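Flallby Toy Library
Minutes of the September sorting meeting, Friday, 6:30 p.m., back room

Chair: Gion Pichler. Apologies received from the Betthorpe branch.

1. Minutes of the last meeting
Agreed with one change. The shelf brackets were bought from Aigner and the receipt is in the green folder.

2. Small items
Gion reported that 88 small items came back over the summer without a label. Most are single pieces from mixed sets. It was agreed to keep soft toys and blocks in separate tubs from now on. Loose pieces will be held for 30 days and then go to the Betthorpe sale table.

3. Gray bin
The gray metal bin was discussed. The floor is scuffed and scratched, and one inner wall is badly stained. Two members felt it should not be used for plush until it has been scrubbed. Gion asked that the blue plush toy, the white piece and the orange-red block stay together under one number until the next meeting. The dark blue oval pad will get its own number.

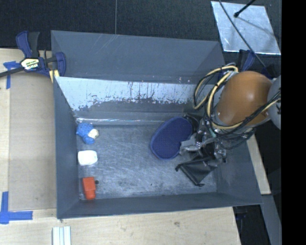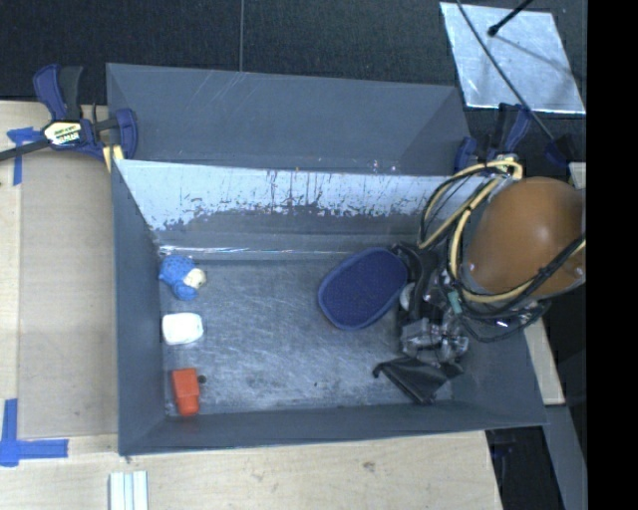 Photos: Gion Pichler / Flallby Toy Library

A liner for the bin was proposed. Felt was thought too hard to wash. Aten sells a rubber mat by the roll and a price will be asked for. If it comes to more than $15, the matter returns to the next meeting. In the meantime the bin is to be washed with dish soap and dried with a towel. No bleach.

4. Labels
The new labels peel off plush. Sew-on tape was suggested and a roll of 100 will be ordered. Blocks will be marked on the underside with a paint pen. Old numbers are not to be reused, even where the toy has been thrown out.

5. Lending desk
The desk will open at 9:30 on Saturdays through the winter. The late fee stays the same.

6. Other business
The door to the back room sticks. Gion will plane it.
The Betthorpe branch would like its spare puzzle trays returned. They are under the stairs and can be picked up any evening we are open.

The meeting closed at 7:40 p.m. Next meeting in October, same room.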